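Workroom notebook, 23 September 2022

Sashes and crown for the Firkitz pageant, continued from the last page, where I ran out of room in the middle of a sentence about bias tape. I was going to say that the narrow tape wins. It turns the shoulder curve without puckering, and I'm sorry to everyone who had to listen to me defend the wide one all summer.

The Trumen satin is in and it's lovely stuff, heavier than last year's, with a nice quiet shine that shouldn't flare under the Janjua stage lights. It does fray if you so much as look at it, so please cut with the rotary blade and leave the good shears on their hook. I pressed a scrap at medium with a cloth over it and got no marks. At high I got a mark shaped exactly like the tip of the iron, and I've pinned that one up by the board as a warning to all of us (mostly me).

Lettering: tried the Itenon transfer film on three scraps. Ten seconds was too short and the corners lifted when I flexed them. Fifteen held. Twenty held too, but the white went a bit yellow, so fifteen it is. Let it cool all the way before you peel — I know it's hard to wait. The longest title still runs too close to the hip seam, and I'd like to drop the letter height a touch and open up the spacing so it can be read from the back rows.

Crown. It came to 270 grams on the kitchen scale with the combs on, which is more than I wanted, and the weight all sits up front. I took out the two side sprays and got it down to 232, and it looks better for it, a little less like a chandelier. I wore it for about 5 minutes while sweeping, bent over twice, and it stayed put. The left comb still bites. Wrap it in velvet ribbon before the October fitting, and bring spare ribbon along, for we always run out.

Still open: hem on the runner-up sash, the snap at the hip (the magnet kind slides on this satin, so back to sewn snaps), and whether the lining should be ivory or white. I held both up at the window and changed my mind each time a cloud went over. Leaving both bolts on the shelf by the door so anyone who walks past can have an opinion, and do write it down here, please, with initials. 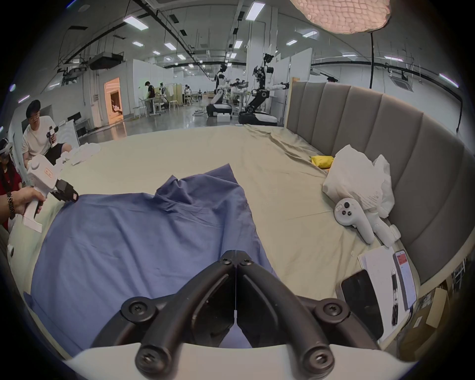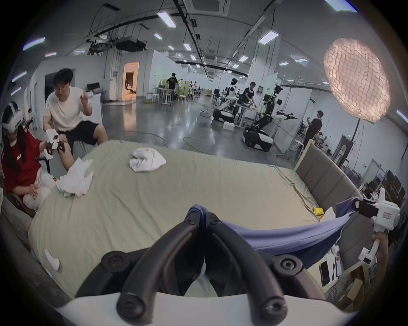 Blue cloth and the big bed, both pictures.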